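인터넷 전화는 목소리를 어떻게 보낼까요?

글: 플로렌시아 가에테
2026년 2월 7일

휴대전화로 할머니께 전화를 걸면 목소리가 바로 들립니다. 메신저 앱으로 통화할 때도 마찬가지입니다. 그런데 두 전화는 목소리를 보내는 방법이 조금 다릅니다. 오늘은 앱으로 하는 전화, 즉 인터넷 전화에 대해 알아봅시다.

소리는 떨림이에요

말을 하면 목 안에 있는 성대가 떨립니다. 이 떨림이 공기를 타고 퍼져 나가서 다른 사람의 귀에 닿습니다. 목에 손을 가볍게 대고 "아" 하고 소리를 내 보세요. 손끝에 떨림이 느껴집니다.

전화기에는 마이크가 있습니다. 마이크는 공기의 떨림을 전기 신호로 바꿉니다. 그다음 전화기 안의 부품이 전기 신호를 아주 짧은 간격으로 재서 숫자로 적습니다. 붓으로 곡선을 그리는 대신 점을 촘촘히 찍는 것과 비슷합니다. 점이 촘촘할수록 원래 곡선에 가까워지고, 목소리도 원래 소리에 가깝게 들립니다.

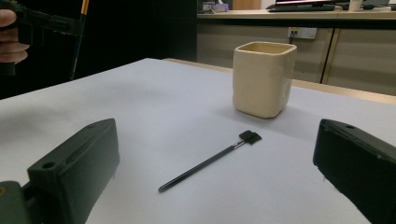 하얀 탁자 위의 크림색 컵과 가느다란 검은색 붓

숫자를 작은 꾸러미에 담아요

목소리를 적은 숫자는 양이 많습니다. 그래서 앱은 먼저 숫자의 양을 줄입니다. 이것을 '압축'이라고 합니다. 사람 귀에 잘 들리지 않는 부분은 빼고, 말을 알아듣는 데 필요한 부분을 남깁니다.

압축한 숫자는 작은 꾸러미로 나눕니다. 이 꾸러미를 '패킷'이라고 부릅니다. 패킷에는 받을 곳의 주소가 적혀 있고, 몇 번째 꾸러미인지 알려 주는 번호도 붙습니다. 편지 한 통을 여섯 장의 엽서에 나누어 쓰고 엽서마다 번호를 매긴다고 생각하면 됩니다.

패킷은 집에 있는 공유기를 지나 전선과 광케이블을 타고 갑니다. 모두 같은 길로 가지는 않습니다. 어떤 패킷은 돌아서 가기도 해서 3번이 2번보다 먼저 도착할 때도 있습니다.

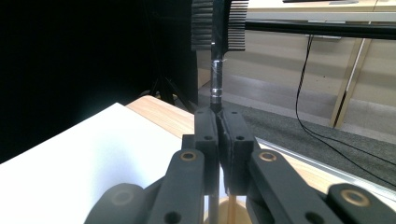 가는 빗살이 양쪽으로 난 검은색 빗

받는 쪽에서 다시 맞춰요

상대방의 전화기는 패킷을 받아 번호 순서대로 늘어놓습니다. 순서를 맞출 시간이 필요하기 때문에 패킷을 아주 잠깐 모아 둡니다. 너무 오래 모으면 대답이 늦게 들려서 대화하기가 불편합니다. 다 맞추면 숫자를 다시 전기 신호로 바꾸고, 스피커가 그 신호를 공기의 떨림으로 바꿉니다.

가끔 길이 막혀서 패킷이 늦게 오거나 사라집니다. 그러면 앱은 앞뒤 소리를 보고 빈 곳을 비슷하게 채웁니다. 빈 곳이 너무 많으면 목소리가 끊기거나 로봇처럼 들립니다.

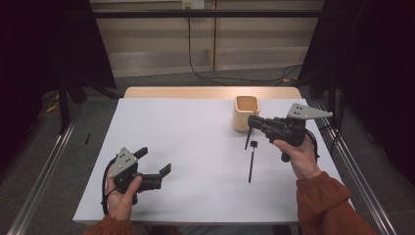
통화가 자꾸 끊길 때는 공유기와 가까운 곳으로 가 보세요. 같은 와이파이로 다른 사람이 큰 파일을 내려받고 있어도 통화가 끊길 수 있습니다. 영상 통화를 하다가 끊기면 화면을 끄고 목소리만 보내는 방법도 있습니다. 영상은 목소리보다 보내야 할 숫자가 훨씬 많습니다.

인터넷 전화는 공짜일까요?

앱으로 전화하면 통화 요금이 따로 나오지 않는 경우가 많습니다. 하지만 데이터를 씁니다. 집 와이파이를 쓰면 집에서 내는 인터넷 요금에 들어가고, 밖에서 휴대전화 데이터를 쓰면 요금제에서 정한 양이 줄어듭니다. 밖에서 오래 통화하고 싶을 때는 먼저 어른께 여쭤보세요.

낱말 풀이

압축: 자료의 양을 줄이는 일
패킷: 인터넷으로 보내려고 작게 나눈 자료 꾸러미
공유기: 여러 기기가 인터넷을 함께 쓰게 해 주는 기계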